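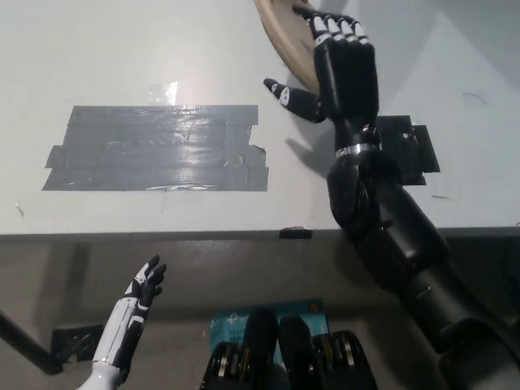
The importer failed on mesh 501. It had failed there for 10 days, and Oksana Demchenko had stopped reading the error text, which was always the same: index out of range, buffer view 2.

The file came from Varau, an archive tool last built for a 30-bit color display that few people owned. Its author, Svyatoslav Dovhaniuk, had left a single comment in the exporter source: "Vertex order matters here. Ask me."

She could not ask him. He had left the company in October and his mail bounced.

She wrote a small parser and dumped the buffer as plain integers. The first block was geometry. The second was too short for normals and too long for a header. 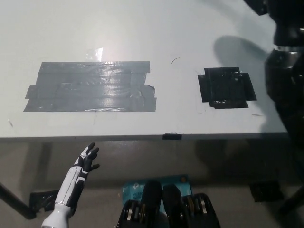
Gemechu Gebru looked at the dump over her shoulder and told her to try it as text.

She changed one flag. The output was a list of street names in Stasiv, in walking order, ending at a house number. Mesh 501 was a door – four corners, two triangles, no texture.

"Do we strip it?" Gebru asked.

She moved the block into the extras field, where the loader would ignore it, and ran the import again. The door loaded. She committed the change and left his comment where it was.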